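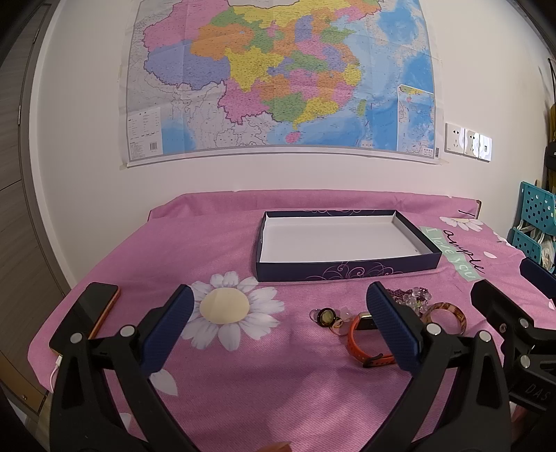
I have liked maps on walls since I was a child, and for several years I take pictures of them when I visit people's homes and they allow me. Folded maps are my favourite kind. A folded map was made for a pocket or an envelope, and when it goes up on a wall it keeps its folds for a long time, also when you press it under books first. The map of China over the table with the pink cloth is a good example: the creases are still easy to see on the shiny sheet, and the two lower corners are held with tape. I like very much that each province has its own flat colour, so that from the chair you see first a big pink west and only later, when you come close, all the tiny names. I also like that it shares the wall with the sockets and has the blue-green baskets for a neighbour. It is a map in a room where people have their things.

The gallery has grown slowly. The notes were first written on the backs of my prints, and I typed them for the page in the evenings. If a note is short, it means I did not write much on the back. The page was put in order on 24/04/2018, and after that I only correct mistakes.

Maps over tables

Kitchen, first floor. The map of the Vedonwood footpaths, folded in eight parts. The family plans walks during breakfast and marks them with pencil, very lightly, and rubs them out afterwards.

Same kitchen, in July. The sun comes in from the garden side and the green of the woods has become a kind of grey. The owner says she will turn the map upside down next year to make the fading equal. I think she was serious.

Writing desk in a hallway. A sea chart, bought from a second-hand box at Fustesora for 60 pence. The numbers are depths. The grandson learned his numbers from it before he went to school.

Dining table with a world map under a glass plate. I did not know if I should include it, as it lies on a table and does not hang. But they told me it was on the wall for years, until the plaster was repaired, so it has the right to be here.

Sewing table. Railway map, very long and narrow, and therefore put up in two pieces with a gap between them. The gap is in a place where no train stops, she was careful with this.

Small round table in a student room. City map with a circle in red pen for the bakery, the library and the room itself. When the student left, the next one kept the map and added her own circle in blue.

Maps in other places

Inside a wardrobe door. You open it to take a coat and there is Portugal. I was told that it is the only flat place in the flat which the landlord does not inspect.

Over a radiator. It is a bad place for a map and the owner knows it. The lower edge moves a little when the heating is on – I stood there for some time to watch it.

Stairs. Geological map in a frame by Ovitz, who still cuts the frames in his own workshop. It cost more than the carpet, the owner told me, and then he asked me not to tell his wife. She was standing behind us.

Bathroom. Laminated, of course. A map of rivers.

Back of a kitchen shelf. The jars stand in front, and you see the map only when the rice is nearly finished. I find it a very nice way to be reminded about shopping.

Child's room. The map was cut along the borders and put together again with the countries in the wrong places. The parents have left it. I asked the child about the idea and she said it was friendlier so.

Garage. A road map from before the motorway. The man uses it to explain to visitors how they should have come.

Waiting room at the dentist in Vedonwood. It is not a home, but the dentist lives upstairs and the map is his own. Many people touch the place they come from, and so there are some worn spots on it. He has put a chair in front now, which has not helped.

How they are fixed

People ask me more about this than about the maps, so I made a part for it.

Tape on the corners. It is the most usual way in the houses I visited, and for a thin map it is enough. Take a tape which can be removed, and try a small piece in a corner of the wall first. When you take it off, pull slowly and close to the wall, not towards yourself.

Tape on the back, in rings. It looks cleaner, but the middle of the sheet can hang forward between the rings. With a folded map you see this more, because the creases want to go back to their old shape.

Pins. Good for cork and soft board. If the map is one you care about, put the pin in the white margin and never in the sea, even when the sea looks empty.

Two wooden strips with a string. Kwon in the old market hall makes them in any length you ask, up to 153 cm. I have one pair from there and they are straight, also after a damp winter. The map goes between the strips at the top, and a second pair at the bottom gives some weight.

Paste. One picture only, and I was sad to take it. The map was beautiful and it will go when the wall goes.

Flattening a folded map

I was asked to write my method. Unfold the map and lay it face down on a clean cloth. Fold every crease once gently in the opposite way, with the flat hand and no nail. Then put it between two clean sheets under something flat and heavy for a week. It will never be like a new one, and I do not try to make it so. Some people use an iron on the lowest heat with a cloth between. I did it once with a map of glossy paper and there is a mark in the shape of the iron over the Baltic Sea. You can find this one in the part below.

Maps from my own walls

The Baltic, with the mark. I keep it in the kitchen to remember.

A map of Seoul from my aunt, printed on both sides. I had to choose a side, and I change it every July.

A walking map with a scale of which I am proud, as I drew it myself. It shows the way from my door to the river and it has 363 steps on it, written along the line. My legs are short, so for other people the map is wrong.

An empty wall with four pale corners. There was a map which I lent to a school and I wait for it without hurry.

A tourist map, the free kind from a hotel counter, with advertisements along the border. I think the free ones are not respected enough. They show what the town wants from you.

Small things on the edge

These are close pictures, and I make them when the owner has gone to put the kettle on.

The legend. I always read it. In folded maps it is often in a lower corner, and the words are so small that it was surely made by a young person.

Price stickers. One says 40 and no currency. We discussed it during the whole tea.

A barcode in the margin. Some people cut the margin away to have a cleaner picture, but please leave it. The white border protects the printed part, and the barcode tells you later which edition you have bought.

Inset maps, the little ones in a box. My neighbour calls them the balcony of the map.

A tea ring around a village. The village had 153 people on the day of the tea, he looked it up for me.

Questions which I receive

Can I send you a picture of my map? Yes, please. Write in which room it hangs and what stands near it, and tell me if I can put the name of your town. I do not put names of persons when they have not asked for it.

Do you tidy the room before? No, and please do not tidy for me. If a bag or a basket stands beside the table, it can stay there. In the beginning I moved things away and the pictures became like the ones in a furniture catalogue, and I have deleted most of them.

Do you buy maps? Sometimes, folded ones, if the folds are not torn through. At Fustesora they keep a box for me under the counter.

Are the pictures for sale? No, but you may print them for your own wall. It would make me happy to know there is a picture of a map where there could be a map.

What about globes? I have nothing against them.

Pictures and notes by Bit-na Na. Corrections to the English are welcome, also small ones. The next part will be maps in cars and boats, when I have enough of them, and at the moment I have only one boat.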